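I've had the new Wavumau record on since Friday and I think I'm ready to write something down. It's called Ogura, it's their third, and it runs to 12 songs. I've been following them since the first one, which I bought off a table at a show in a room above a tyre shop, and I've been fairly rude about the second one on here, so I wanted to give this a proper go before saying anything.

For anyone new, Wavumau is mostly two people. Titilayo Igwe sings and writes the words, and Yoshinori Hattori plays nearly everything else and does the recording. Live they add a drummer and sometimes a second keyboard. She sings in English and Yoruba, he takes the odd verse in Japanese, and they've never made much of a fuss about which song gets which language. I've seen them filed under soul, electronic and "world", the last of which tells you nothing at all.

The second album had a lot of guests on it. I counted five rappers, and only one of them sounded like he'd heard the song before he turned up. It did well, and I don't begrudge them that, but I stopped playing it after a month. There are no guests on Ogura. The credits fit on one side of the insert with plenty of room left over.

The first song is called Bodow and it's the slowest thing they've done. Organ, a bass line of four notes, and Igwe singing quite low, lower than I knew she could. The drums don't come in until the last minute. I thought it was a strange choice for an opener the first couple of times. By the fourth listen I'd stopped skipping it, and now I'd put it in their best five.

After that it picks up. Songs two to five are the ones you'll hear if you hear any of it on the radio, and they're good, with proper choruses and that clipped guitar sound Hattori has used since the start. The fourth has a horn part that goes on for eight bars too long. I can see why they kept it, as it'll be great in a room, but at home I find myself waiting for the verse to come back.

The middle is where I had some trouble. Six and seven are both short instrumentals and they sit right next to each other, so for five minutes there's no singing. Hattori is a very good player and I don't mind an instrumental, but I would have split them up. My partner likes this stretch best and plays it while cooking, so take that as a second opinion.

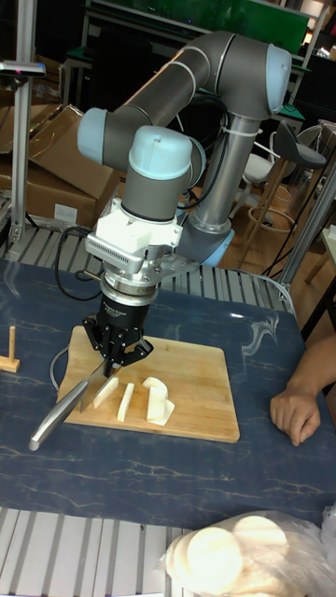 Titilayo Igwe sees the running order differently, going by the note printed inside the sleeve. She writes that the two instrumentals were one piece of music until the last week of mixing, that she had words for it and threw them out, and that she wanted people to miss her voice a bit before song eight.

Well, it worked on me to that extent. Song eight is the one sung entirely in Yoruba, with hand drums and her voice doubled, and it does land harder for the gap in front of it. I don't speak the language and there's no translation in the insert, which I was annoyed about for a day and then got over. You can follow the mood of it without any help. There's a spot near the end where both vocal tracks drop out and one comes back in slightly late, and I've rewound that bit more often than I'd like to admit.

The last four are quieter again. Nine and ten I can take or leave. Ten in particular sounds like something left over from the second album, with the same bright keyboard all over it. Eleven is a duet, the first they've ever put on a record, and Hattori turns out to have a nice plain voice when he's given a whole song. The closer is just piano and Igwe, recorded in one take according to the credits, and you can hear the pedal creak.

A word about the sound, as I complained about it last time. The second album was so loud that I had to turn it down after every quiet record I played before it. This one has space in it. The bass is warm and the cymbals don't hurt. I've listened on the old speakers in the front room and on cheap headphones on the bus, and it holds up on both, although the piano song gets lost under the engine.

I've got the vinyl, which came through Edport, the small label that also put out their first. Mine is number 141, written in pencil on the back. The pressing is flat and quiet apart from a few clicks at the start of side two. The sleeve is thin card and one corner was already bent when it got here, so if you're fussy about that sort of thing, ask them to pack it with a stiffener. Postage was more than I wanted to pay – nearly half the price of the record.

They're playing in August, in a bigger hall than last time. I have a ticket for the balcony. I'm a bit worried about how the slow songs will go over with people talking at the bar, which was a problem at the last show, but I'd like to hear Bodow with a real organ if they can get one up the stairs.

If you've never heard them, start with song three and then go back to the beginning. If you only know the second album, go straight to eight. I'm going to dig out the first one again this weekend and see if I still think it's the better record. At the moment I do, though the gap is smaller than I expected.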